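Does exposed brick under a white wall need sealing?

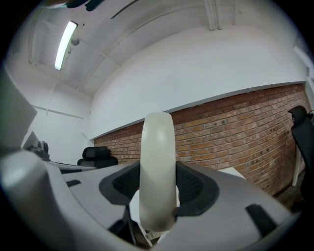 Back room: brick below the ledge, painted wall above.

Aisyah Goh
Moving a desk up against this brick. A salesman at Bralumier says it must be sealed first or it will "shed forever." Sounds like a pitch to me. There are small dark holes in it too. Fill them or leave them?

Hafiz Yusof
I'd want proof before paying. Rub it with a dark cloth – if nothing comes off, skip the sealer. Old screw holes can stay. Check the mortar with a key though.

Komside
Seal it, always. Mine was dusty.

Stemitholm
"Always" is a stretch. Sealer can trap damp, and I've seen it peel in patches by February. Is the other side of that wall outdoors? I'd find that out first.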